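# Walevau gripper fingers: gallery from the home trial

Welcome to our small gallery. We are offering the Walevau finger set for people who already have a two-finger gripper and need to change only the part that touches things. One set costs 44 euros and includes two fingers, screws and a printed sheet with the steps.

In August we gave sets to 12 households and small offices. The longest trial was 28 days. Deepika Warrier wrote down all remarks, and I have put the most useful ones on this page.

## What is in the set

- two black fingers, left and right
- 4 screws and one key
- the mounting sheet, also as a file

Mounting is done with the power off. Please put the left finger first, then the right, and tighten the screws only when both are sitting flat. After this you run the opening and closing from the gripper menu one time, so that it learns the new end positions.

The set fits the Ciltov wrist without any adapter. For the Vileck wrist you need a ring, and we send it for free if you write it in the order.

## At work in the home office

The trial task in this room was cable pick-up at floor level. It is a difficult one for many grippers, as the cables are thin and the adapters are heavy compared to them.
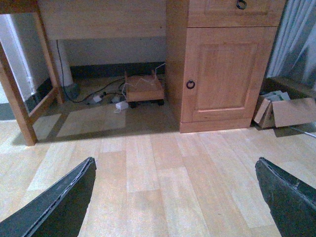 *Wrist view, fingers open over the floor. Power adapters and loose cables are under the desk, and the upper rims of the fingers are scuffed.*

Hiba Rizk wrote to us that she would buy the set again, but "the spare fingers should be sold one by one, I always need only the left." We have heard this wish and single fingers can now be ordered by e-mail for 28 euros.

Orders and questions go to Jagadeesh Iyengar at the Pillai workshop. Please write which wrist you have.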